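Ludeck two-arm bench cell, reviewed by Nour Awwad

We bought the cell to handle phones and phone cases. The base price was 2,971, and our January budget held.

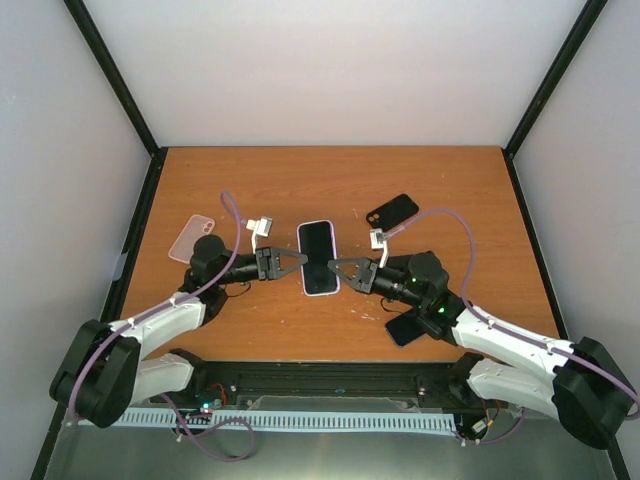
Extras are where the quote grows. The wrist camera pair added 719 and spare gripper fingers 111. Plan for both. Lead time was around 30 days.
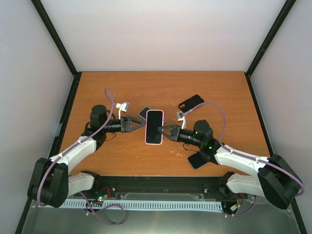 Both grippers at a phone in a light pink case.

Cable routing is fair: ties along the forearms, slotted duct at the front. Allow for a second set of fingers in year one. The fingertip edges wear, and Ludeck sells them only as pairs.

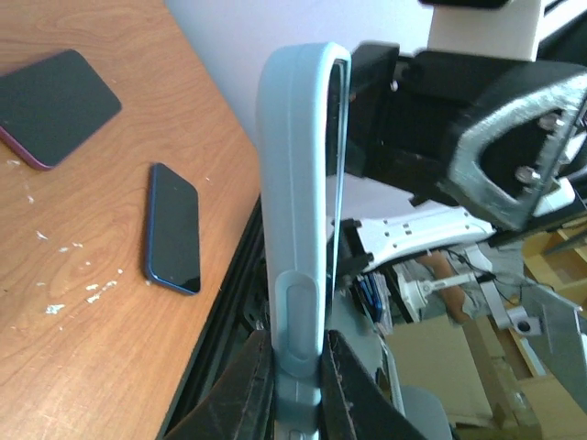
Wrist camera view, pale grey-blue handle held between the fingers.

Rating: 4 of 5. Shahram Parsa is pricing a second cell.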